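# How many demos before a policy stops poking the wrong thing inside a PC case?

**Dalia Tawfik** — October 16, 2023

Hi all, longtime reader, first real post. I'm collecting demonstrations for a learning project where the arm works inside an open desktop computer. Cables, latches, memory, that kind of stuff. I teleoperate, the wrist camera records, and then I train overnight on whatever I got. We call the whole thing Skorko (don't ask, it was on a whiteboard when I joined).

So far I have almost 3000 episodes across 3 tasks, and I'm stuck. The policy gets to the right neighborhood every time. Then in the last little bit it drifts, and it either stops short or goes for whatever is next door. I've watched so many replays that I see them when I close my eyes! 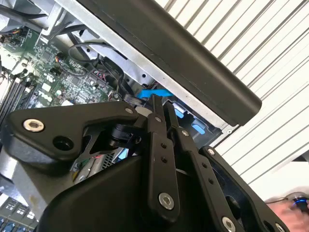
My first thought was that I just need more data, so I spent most of July doing more of the same. The loss went down nicely and the arm got no better at all. Everything I recorded is me doing the task cleanly, start to finish, because I threw out the episodes where I fumbled. I also always start from the same home pose, and the case sits against the same corner of the bench.

Two things I'd love opinions on. Should I go back and collect messy episodes on purpose? And is one wrist view enough, or do I have to add a second camera and basically start over? I really, really don't want to start over.

---

**greltari_bench**

Please don't start over. Your problem sounds a lot like mine from last year, and the cleaned-up data was most of it. If you only ever show the arm perfect approaches, it has no clue what to do once it's a little off, and it will be a little off every single time.

What I did was record recovery episodes. Start the gripper already in a bad spot — too far left, too deep, pointed at the wrong part — hit record, and fix it. Keep them short. You don't need the whole task, just the part where you go from wrong to right. I mixed those in with my old set and weighted them up in training, and the last-inch drifting got a lot better. Not perfect. It still hated black cables over dark parts.

And move the case! Slide it, turn it a bit, change the lights. Boring advice, I know, but my policy had more or less memorized the bench.

On the camera, I'd try the above first. Look at your own replays with fresh eyes: at the moment of contact, can you tell from the wrist view alone how far the fingertips are from the part? If you can't, the policy can't either, and then you do want a side view. You can keep the old episodes for pretraining.

---

**toledo_mike**

more data

---

**pledine_user5**

Agree with the long answer up there. One more thing to check is the timing between your camera and your joint readings. Ours were out of step by a few video frames and it looked exactly like what you describe, fine on the big moves and lousy up close. Took us ages to find. Plot the gripper opening against the video for one episode and step through it by hand.

Also, do you pause before you grab? I did, without noticing. The policy learned to pause too, and sometimes it never came out of it.

---

**Dalia Tawfik**

Oh no, I totally pause. I just checked five episodes and I do it in every one. Going to try the recovery recordings this week and plot the timing tonight. Thanks, both of you (and Mike, I guess).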